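Ticket: Air conditioning and lights, upstairs open room
Opened by: Danica Kuruc
Assigned to: Jae-in Sung
Status: Closed, with one item carried over
Opened: 29 June 2021

What's going on

Hi Jae-in! Sorry, me again. It's the upstairs room, and it's the air conditioner this time, and also one of the tube lights, and I'm putting them both in one ticket because I have a feeling you'll want the ladder out anyway.

So the AC on the wall comes on fine, the little beep and everything, and for the first half hour it's lovely. Then it starts this rattle, like somebody shaking a drawer of spoons, and after that it's blowing but it isn't cooling. If I switch it off and leave it over lunch it goes back to being lovely for another half hour. Benedikt says he can hear it through his headphones. I've got it set to cool with the fan on high, if that matters.

The light is the long fluorescent one. It buzzes. It doesn't flicker, it lights up like it should, it just buzzes, and once the AC starts rattling too you can't really hold a phone call in there.

What I already tried

1. Turned the AC off and on at the remote. No change.
2. New batteries in the remote (I know, but it was quick).
3. Switched the light off for a whole morning to see if the buzz was really the AC. It wasn't. No light, no buzz.
4. Asked Gediminas if he'd changed any settings. He says no, and I believe him, mostly.

Reply from Jae-in

Thanks Danica, that's plenty to go on. Which light is it? There are two tubes over by that wall and I don't want to pull the wrong one. And how close are the desks to the AC? I need to know if I can stand a ladder under it or if things have to move first.

Reply from Danica

It's the one up by the ceiling, higher than the AC. The other one, underneath the unit, has never made a peep. You can see both of them over on the left, and the pendant lamps are way off to the right so they won't be in your way. People do stand around on that side quite a bit, so tell me when you're coming and I'll shoo everyone toward the back. I've brought in a bowl of strawberries, and there'll be some left for you if you come early — no promises if Juraj gets there first.

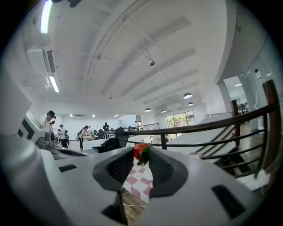
First visit

Came up before opening and had the front cover off the AC. The filters were packed solid with gray fluff, both of them, and I doubt they'd been out since December. I rinsed them in the kitchen sink, let them dry on a towel and put them back in. Two of the clips on the cover had worked loose too, so that's your spoons. I pushed them home and ran the unit for 30 minutes on high with the door shut. No rattle, and cold air the whole time.

I didn't get to the light. I'd brought the wrong starter, which is my own fault, and the spare box downstairs was all the short kind. I've ordered the right ones from Mazurek.

While I was up there I also noticed cables running across the floor. I nearly put a ladder foot on one. Could somebody tuck those along the wall before I'm back? I've left a roll of tape by the sink.
Jae-in

Reply from Danica

You're a star. It's so much better in here already, I had to put a cardigan on! I've been listening for the rattle all afternoon and haven't heard a thing. Benedikt has taken the headphones off, so there's your proof.

Cables are taped down now. Juraj did the long stretch and I did the fiddly corner, and we used nearly the whole roll, so you're owed one.

Buzz is still there. It's weirdly louder now that the AC is quiet, or I'm just noticing it more. We've been leaving that tube off after lunch and it's bright enough without it.

Second visit

Starter swapped. Buzz dropped a lot but I could still hear it if I stood right under it, so the ballast is getting tired as well. It's fine to use. I'd like to change the whole fitting next time I have a second pair of hands, and I'll open a separate ticket for that and link it to this one.

For the AC, please have someone rinse the filters every 2 months. The cover lifts from the bottom edge. Don't yank it, those clips are old.
Jae-in

Reply from Danica

Filters are on my calendar, and on Gediminas's too in case I'm away. Happy for you to close this one. I saved you some strawberries, they're in the fridge in the tub with your name on it.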